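Storimel Heavy Table Cloth, Black

Home > Cloths and Covers > Table Cloths > Storimel Heavy, Black

Page updated 19/05/2024

A good dark cloth is one of those things you buy once, fold over the back of a chair, and then find yourself reaching for all year long. We started stocking the Storimel for people who sell at craft fairs, and it has since gone home with potters, science teachers, piano tuners, a bakery, more than one church hall, and a gentleman who lays it over his dining table every winter to do jigsaw puzzles. It is a thick, matte, properly black cotton cloth, it hangs nicely, and it doesn't slide around when you lean on it.

If you have only ever used the thin polyester kind that comes folded in a plastic sleeve, you may be surprised by the weight when the parcel arrives. Please do unfold it all the way before deciding what you think! It needs a night over a table to let go of the shipping creases, and it always looks stiffer out of the bag than it does the next morning. 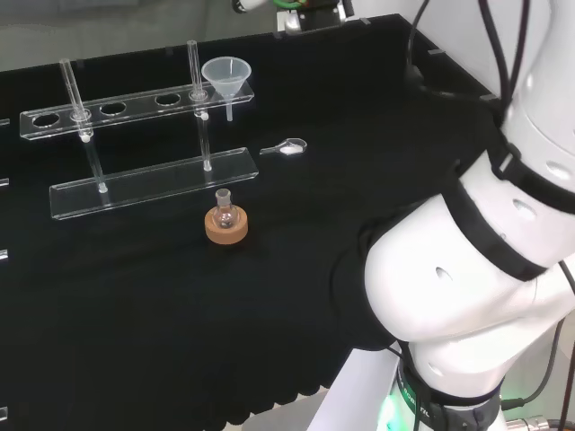
Photo: Linnea Lindqvist

Why matte matters

Shiny cloth throws the ceiling lights straight back at you. That's fine for a party, but it is tiresome if you are trying to show people something small, or pale, or see-through, and it's worse again under the strip lighting most halls and classrooms have. The Storimel has a brushed face that soaks up light, so glass, silver, beads and white china stand out against it without any fuss. Akosua Boateng, who looks after our cloth orders, spent the better part of a spring going through samples from different mills, taking them out to the parking lot at noon and then back in under the office lamps, and this was the one that stayed black in both places. Some of the others went distinctly brown in the sun, and one turned a sort of plum color, which was lovely but no use to us.

The back of the cloth is plain weave and a little rougher than the front. That roughness is what grips the tabletop. It works well on painted and varnished wood, laminate and most folding tables. On bare glass or polished stone you'll want the Drusteck underlay, listed further down.

How it hangs

We get a lot of mail about corners. People want to know whether the cloth will stick out at the ends like a stiff skirt or fall in soft folds, and the answer depends on how much of it you let go over the edge. With a short overhang it makes gentle waves along the side of the table. With a long one, down toward the floor, it settles into deeper folds and the corners make a neat point if you pinch them and tuck the spare fabric behind. A first wash softens it quite a bit. I like mine better after several, to tell the truth, and the one on my own sewing table is old enough that it behaves like a blanket.

The hem is double turned and stitched in black thread. There are no weights sewn in. We did try a weighted version, and it was handsome, but it banged against people's shins and made a terrible noise in the washing machine, so we let it go. For outdoor use we suggest clips.

Sizes

Small: 4 feet by 5 feet. Suits a card table, a desk or the end of a workbench.
Long: 5 feet by 11 feet. Made for a long folding table with a generous drop at the front, and wide enough to cover an ordinary workbench with a little over each side.

If your table falls between the sizes, go up. You can always fold the extra under at the back, where it makes a soft pad for your elbows, but there is no good way to stretch a short cloth. We don't cut to order at the moment. Your local alterations shop can hem it without any trouble, and a fresh needle of the sort used for denim goes through it easily if you would like to do it at home.

What's in the parcel

The cloth itself, folded in brown paper, with a cotton storage bag and a small card of care notes written by Tsegereda Dinsa. The bag has a drawstring and is big enough that you don't have to fold the cloth perfectly to get it back in. We thought that was important.

Washing and care

Wash it alone the first time, cool, with a mild detergent. A bit of color comes out in that first wash and after that very little, though I would still keep it away from your good white towels. Turn it face inward so that the brushed side doesn't rub against the drum. Skip the fabric softener, which leaves a faint sheen on the surface, and you paid for matte.

Black shows lint. There's no getting around it, and anyone who tells you their black cloth doesn't show lint has not shared a house with a cat. A clothes brush works better than a sticky roller, and brushing all in one direction, front to back, brings the surface up evenly. Chalk dust and flour brush off dry. Candle wax should be left to harden, lifted with the back of a spoon, and then ironed from the wrong side through brown paper (the paper it came in will do nicely).

Please don't bleach it. We have had letters.

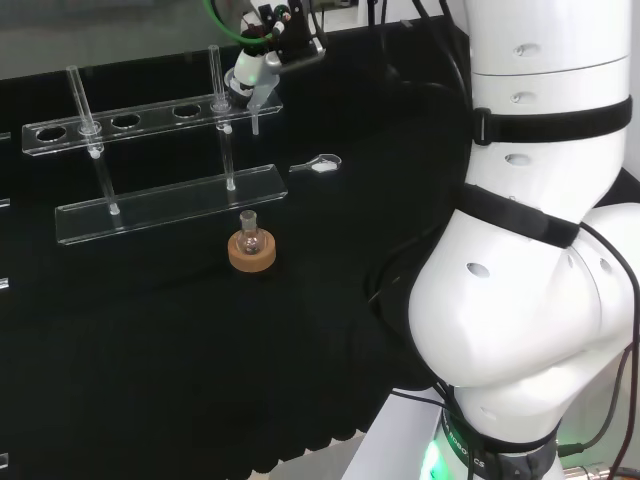

Can I put the Storimel cloth in the tumble dryer?

Low heat is fine, as long as you take it out while it is still slightly damp and lay it over a table to finish. Hot drying will shrink the length.

Ironing

Most people never iron theirs. If you'd like a crisp look for a wedding table or a display, iron on the back at a medium setting with a little steam, then let it cool flat before moving it. Ironing the face will flatten the brushed surface and leave shiny tracks, and those take a couple of washes to fade.

Storing it

Rolled is better than folded, if you have the room. An old cardboard tube from gift wrap is perfect for the small size. For the long one, fold it lengthwise once, roll it loosely, and stand it in a closet. If you do keep it in the bag, change the fold lines now and then so the same creases don't get set year after year.

Things that go well with it

Drusteck grip underlay: a thin open mesh that stops the cloth from wandering on slick tops. Cut it with kitchen scissors, slightly smaller than the table.
Smits table clips: sprung steel, sold in packs of 4. They sit under the edge and hardly show from the front.
Reltano clothes brush: natural bristle with a beech handle. It's what we use here in the shop, on the cloths and on our coats.

From our customers

"I sell small silver earrings and for years I fought with a navy velvet that made everything look dusty. Set this up in May at an outdoor market, it was windy, the clips held, and I had a very good day. I bought the long size and would buy it again." - Selorm Acheampong

"Heavier than I thought it would be. My wife uses it more than I do. I would have liked a dark green." - Aurel Bratu

We would like a dark green as well, Mr. Bratu, and we have asked the mill. They will only dye a full run, so it depends on how many people write in. Drop us a note if you would be tempted and we'll add you to the list.

Delivery and returns

Cloths leave our stockroom within 2 working days. If yours isn't right, send it back unwashed in its bag and we will exchange it or refund you, whichever you prefer. Please tuck a note in with your name and the size you'd like instead. Cloths that have been washed can't come back to us, though if a hem has come undone, get in touch anyway and we'll restitch it for the cost of the postage.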